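Search reviews Go Menu

Trindach 2: a grasp planner that wants to be liked

14 March 2022

Trindach 2 takes a wrist camera view, picks a grasp and hands the motion to your controller. I moved to it from Jundell, which had opinions but kept them in a log file I could never find.

Setup took an afternoon, most of it spent on the hand-eye calibration page, which has a cheerful progress bar and no units. After that, thin tools were my main test. Jundell used to go for the shaft of anything long. Trindach prefers the handle, and lets you see the wrist view before you approve the close. 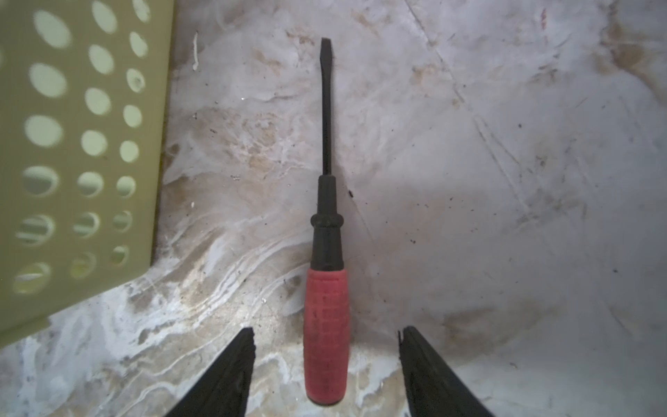
Fingers open either side of the red grip, basket to the left.

Stained surfaces bother it less than I feared. The depth filter is another matter — leave it on default and small parts melt into the bench. Set the smoothing to 2 and move on.

Over 1,546 attempts it got 938 of them right first time, on a mixed pile I had chosen out of spite. The planner's retry logic is decent. Its error messages are not: "grasp unhappy" appeared 185 times.

Worth having, if you can live with the tone.

Comments

Does it still need the Nordin driver?
— plaltcombe_bench

Yes, and the old version of it. An update is promised for April.

"Grasp unhappy" is going on a mug.

Contact | © Plaltcombe Reviews | Back to top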